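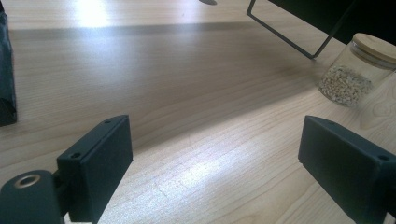 Ternolent is a word list for board game nights, 2,000 entries, one per line, lowercase. Started as a text file for our group at Clorneck, grew from there. Pale wood tabletop with glare on it - cards printed on glossy stock get hard to read on a table like that, so print matte.

Files: words.txt, banned.txt (281 entries, mostly plurals). Min length 2, max 8. Accents are stripped, sory.

Updated 2022-03-26. Duplicates go to Gunnlaugur Thoroddsen, he keeps teh master copy.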